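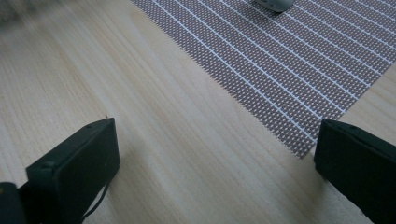
Shop inspection checklist: Fodley branch, before reopening
Gultov Racing, independent bookmakers
Checked by: Graciela Gallardo
Comments added by: Shuk-fan Tang
Date of check: May 23, 2020

Read this before you start
The shop has been shut since March and we want it right before anyone comes back through the door. Work from the street inwards, mark each line OK, FIX or N/A, and write something next to it even when it's OK. Shuk-fan's comments go underneath once she has been round with the first copy. The other branches can use the same list, just cross out what you haven't got.

1. Front of shop

1.1 Door closer, hinges and lock
OK. The door used to slam so hard that it rattled the odds display, and the new closer has cured it completely. Lovely job!

1.2 Window displays secure, nothing out of date
FIX. The Cheltenham posters are still up. Take down anything with a price on it, including the small card by the letterbox with last season's ante-post offer.
Comment, S-f T: Card is down, posters are down. I kept one for the staff room, I hope that's all right. It's a very good picture of a horse.

1.3 Age notice at the entrance, readable from the pavement
OK. Clean and at eye level.

1.4 Floor mat flat, edges not curling
FIX. Far corner has lifted. Tape won't do, it needs replacing.
Comment, S-f T: Ordered in the dark grey. Mat well measured twice, because last time we were wrong.

1.5 Ramp and handrail
OK. Rail is solid, and the ramp has been swept. Moss at the bottom edge to be scrubbed off before it gets slippery in November like it did before.

2. Customer area

2.1 Walkways clear, with room to pass at the form boards
FIX. Move the second row of stools out for now. The new layout is marked on the plan behind the counter, and I must say the room looks so much better for it, you can stand at the form boards without somebody's elbow in your ribs.
Comment, S-f T: Agree! Could we keep it like this for good?
Reply, G G: I'd love to. Let me put it to the area manager when we see how busy we are.

2.2 Stools and fixed seating, no wobble, no split covers
FIX. One stool near the greyhound screen rocks. Tag it and put it in the back until the foot is replaced.

2.3 Screens and brackets
OK. All brackets tugged by hand and firm. Screens came on first time, sound as well. Virtual racing feed was showing when I left, live feed is waiting for the supplier to switch us back on.

2.4 Slip holders and pens
FIX. The old shared pens are to go in the bin, every one. Slips are to be handed over at the counter for the time being. We have a delivery of 200 pens coming and customers can keep the one they're given.
Comment, S-f T: They're green. They write beautifully. I have already stolen one.

2.5 Lighting
FIX. Tube out above the football coupons. You can't read the small print on the accumulator rules, and people should be able to read the rules.
Comment, S-f T: Changed. Huge difference, the whole corner has come alive.

2.6 Rules on display: settlement, maximum payout, dead heats, voids
OK, with one note. The sheet for special markets (song contests, talent shows, elections) still says results stand "on the night". With so many events called off this spring we have had a lot of questions about what happens to the stake. Please print the current sheet and put it beside the old frame, then take the old one out.
Comment, S-f T: Done, and read through by someone who doesn't bet. She understood it first time, which made me very happy.

3. Betting terminals

3.1 Casing, cables and plugs
OK. No cable across the walkway. Plugs are all in sockets and not in extension leads, at last.

3.2 Calimlim terminals, screens respond and receipts print
FIX. Terminal 7 prints a faint receipt. Cleaned the head, still faint. Leave it switched off with the notice on until the engineer has been. A customer must be able to read every figure on that slip.
Comment, S-f T: Engineer is booked. I tried a new roll as well and it was no better, so it isn't the paper.

3.3 Clock on each terminal agrees with the shop clock
FIX. They had drifted while they were off. Reset and check again the morning we open, before the first off. A bet timed after the start of a race is the quickest route to an argument I know.

3.4 Time and spend reminders appear
OK. Tested on all the working terminals with a test card. The new reminder message is so much clearer, well done to whoever wrote it. Large plain letters, and the button to stop playing is the same size as the button to carry on.

3.5 Staff can see every terminal from the counter
OK, now that the tall leaflet stand has gone.

4. Safer gambling

4.1 Leaflets in the stand and at the counter
FIX. Stock is low and the ones in the stand are faded from the sun. Fresh ones to go out, some of them near the toilets too, where people can pick one up without being watched.
Comment, S-f T: I think this is my favourite thing on the whole list. We put some by the toilets last year and they went faster than any others.

4.2 Self-exclusion folder up to date and locked away
OK. Folder is in the locked drawer. Every member of staff is to read it through again before their first shift. We've been away a long time and faces go out of your head.

4.3 Staff refresher on talking to customers
FIX. Everyone to do the short session before opening. Some regulars may have been betting at home all spring, and some will have had a hard few months with money. Have the chat early and keep it kind. Graciela is running it and she is really looking forward to it (I am!).

4.4 Age checks
OK. Log is ready at the counter, first page blank and dated ready for use.

5. Counter and back office

5.1 Counter screen, hatch and lock
OK. No cracks. Hatch closes without a shove.

5.2 Jandow till system, test bets and settlement
OK, and what a relief. Ran singles, doubles, an each-way with a non-runner and a dead heat. All settled to the penny and matched my pencil workings.
Comment, S-f T: I did a Lucky 15 with two Rule 4 deductions for the fun of it. Matched as well!

5.3 Unpaid winning slips
FIX. Float bag holds £238 in uncollected winnings from the last week we were open. List is in the safe. Pay on sight of the slip and sign the list each time. If somebody has lost theirs, take the details and ring me, please don't send them away.

5.4 Stored slips, boxed and labelled
OK. 1,286 slips from March counted, boxed and labelled by day. Shuk-fan did the lot with the radio on.
Comment, S-f T: I enjoyed it very much and would do it again.

5.5 Panic button
OK. Tested with the monitoring company on the line. Tell them before you test it, please, every time.

5.6 Safe and time lock
OK.

5.7 Kettle, fridge, microwave
FIX. Fridge needs a proper clean, I won't describe it. Kettle lead is fine.

6. Fire and first aid

6.1 Extinguishers in place, pins in, gauges in the green
OK.

6.2 Rear exit opens fully
FIX. Opens, but the bin outside stops it going all the way back. Bin to live against the other wall from now on.
Comment, S-f T: Moved, and I've painted a line for it. A very straight line.

6.3 Alarm and emergency lights
OK. Alarm heard in the staff toilet and out in the yard.

6.4 First aid box
FIX. Plasters and eye wash past their date. Replace both and sign the card in the lid.

Still open at the end of the check
Floor mat (1.4)
Stool foot (2.2)
Terminal 7 receipt printer (3.2)
Terminal clocks, second check (3.3)
Staff refresher (4.3)
Fridge (5.7)
First aid items (6.4)

Signed off by G. Gallardo for the first round. Second round to be done by S-f Tang, with a copy in the blue folder and one sent to head office.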